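Notes - linen care talk, small inns meetup, Oltham, June 14, 2019
30 min total, leave 5 for questions

OPEN
Don't read the title slide. Say hi, thank Oltham for the room.
Ask: who here does their own laundry on site? Hands up. Who sends out? OK. Most of this is for the first bunch, but stay awake, the rest of you pay for it too.

WHY SHEETS GO GRAY
Not age. Well, partly age. Mostly detergent that never rinsed out.
We used too much soap at Badow for years. Everyone pours to the top line. Top line is for a full, filthy load.
Story: the pillowcases at Badow that felt like cardboard. Ran them with no soap at all, water went cloudy. Two more plain washes before it ran clear. (pause here, people usually groan)
Hard water makes it worse. Test strips are cheap, get some.

SLIDE 4 - SORTING
Whites alone. Really alone, cream is not white.
Towels never with sheets. Lint, and the towels beat them up
Makeup stains: pull them out at the bed, knot the corner so whoever loads the machine sees it. Steal this one, we stole it from Mendela.

BLEACH
Short version: less. It eats cotton and turns some sunscreens orange. Yes, orange. Show of hands who's had the orange collar thing.
Oxygen type for everyday, warm water, let it soak. Chlorine only when you're ready to lose the sheet anyway.
Never mix with anything. Say this twice.

DRYING
Overdrying does more damage then washing. Take them out a touch damp, fold or make up fast.
If you have a line, use it. Mendela has one behind the kitchen and their sheets smell better than ours, I'm jealous
Clean the lint trap every load. EVERY load. Then the duct, which is where the fires start.

HOW MANY SETS
One on the bed, one in the wash, one resting on the shelf. Resting matters, rotate from the bottom of the pile.
We tried getting by on 2 sets a bed. Terrible June. Don't.

BUYING
Skip thread count talk unless somebody asks. If they ask: over a certain point it's mostly marketing, feel the cloth, check the hem stitching.
Trình for the percale, we've re-ordered twice. Shrinks a little on the first wash so size up on deep beds.
Buy one, wash it a bunch, then buy the lot. Not the other way round like I did

TABLE LINEN - only if there's time
Same rules, more grease. Dish soap on the spot before it goes in.
Iron on the wrong side. Wine: cold water, blot, don't rub.

LAST 2 SLIDES, leave up during Q&A

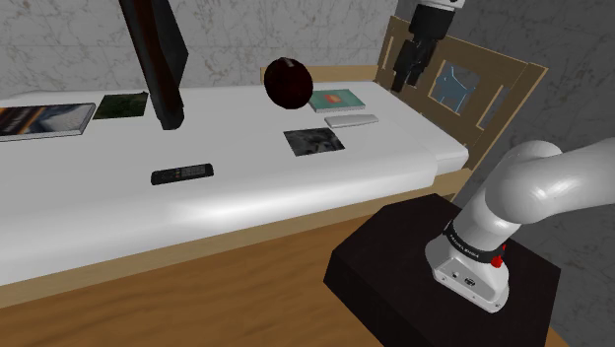
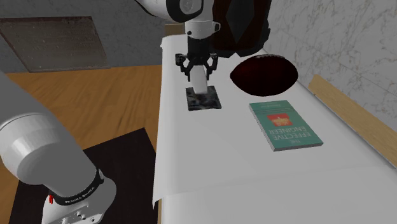 Slides 11 and 12: white mattress, then white table cloth

Q's I expect: dryer sheets (no), fabric softner on towels (also no), renting linen vs owning (long answer, catch me at the coffee).
Handout is on the chair by the door. Take the sign-up sheet back with me this time.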